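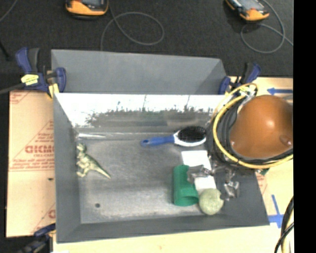
*Bac gris de l'espace enfants, avec le dinosaure vert olive et jaune pâle.*

**Rapport d'avancement – ludothèque de Lurnonmont**
30 août 2021

Le prêt de jeux a repris en avril, deux matinées par semaine. Au moment de la rédaction, 58 familles sont inscrites, contre 71 prévues dans la demande de subvention. L'écart vient surtout du quartier Bermúdez, où l'affichage a commencé tard. Les inscriptions y progressent depuis l'ouverture du point de retrait.

## Travaux

La peinture de la salle principale est terminée. Le revêtement de sol, commandé chez Prarwood, a été posé avec trois semaines de retard. La rampe d'accès reste à faire – le devis est signé, l'entreprise attend l'autorisation de voirie.

## Catalogue et prêts

Nayeli Orozco a repris l'inventaire à zéro. Les jeux de société sont saisis dans Gromomik, les jouets premier âge le seront à l'automne. Les pièces manquantes sont notées sur chaque fiche. La durée de prêt a été portée à trois semaines à la demande des familles.

## Budget

Sur l'enveloppe d'équipement, 2000 euros ne sont pas engagés. Nous demandons leur report sur l'achat d'étagères basses, les modèles prévus au départ n'étant plus fabriqués. Les autres lignes sont conformes au prévisionnel.

## Suite

- relance de la mairie pour la rampe ;
- saisie des jouets premier âge ;
- envoi des factures acquittées par Crescencio Marín avec le prochain rapport.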